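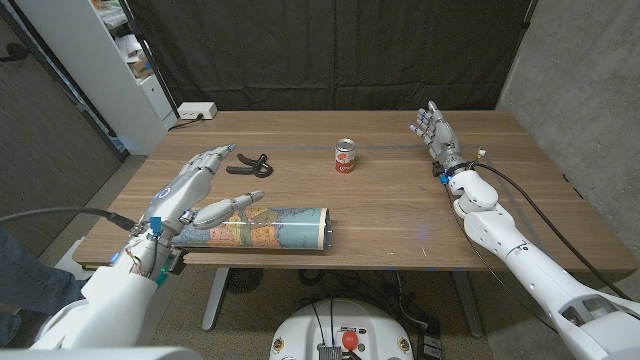

Fig. 1. Work table with the map (rolled), the grip strengthener and one can.

Storing Odd-Shaped Things in a Shared Study Room
Brerwood Hall project, final report, 31 Jan 2023

1. Problem
The study room on our floor has one big table and no proper storage. Stuff piles up on it. Maps, snacks, exercise things, chargers. We wanted to find out which items are hardest to put away and if a cheap shelf fixes it.

2. What we did
Picked three kinds of item to start: long (rolled map), awkward (hand grip strengthener) and easy (food can). Measured each one, then tried them in the two organizers we could afford - the Kutari crate and the Skuritz wall rack. Each item went in and out 100 times over the term. Boring but it gave us numbers.

3. Results
Can - no trouble anywhere. Stands up by itself, stacks fine.
Grip strengthener - the handles catch on the wire of the Skuritz rack. 7 snags, all on the top row. Fine in the crate, but it sinks to the bottom and then you can't find it.
Map - worst by far. Too long for the crate unless it stands on end, and then the open end gets crushed. Rack was better but it rolled out if you bumped the wall. A rubber band helps the map stay tight, does nothing for the rolling.

4. Cost
Budget was 300 dollars. Crate and rack together came to less than half of that, rest went on hooks and lables.

5. What we would change
Should of tested a cardboard tube for the map from the start. Enache sells one with a cap, we only saw it in the last week. Also more people using the table, we mostly tested it ourselves. The rack stays up until June, then the room gets repainted.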